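Trola Work Table: Set-Up Guide
Section 2. Placing and leveling the table

Before you start: the top must be fastened to the base (see Section 1). Two people are needed for steps 1 and 2.

1. Lift the table by the base rails and set it down in its final position. Do not drag it.

2. Turn each leveling foot by hand until it touches the floor.

3. Lay a spirit level along the back edge, then along one side. Adjust the feet with the 9 mm wrench.

4. Tighten the lock nuts and check the level again.

CAUTION: Do not stand or sit on the table. Keep items heavier than 9 kg off it until the lock nuts are tight.

Note: Wipe the top with a damp cloth only. Scouring powder will mark the matte finish.

5. Check the alignment at the back. When the table is used with wall panels, its straight back edge should run parallel to the back panels along its full length. A white top against light gray panels, with the vertical seam between them meeting the back edge, makes a slant easy to spot. Check the rounded back-right corner last.
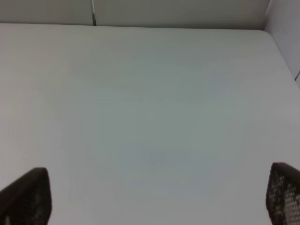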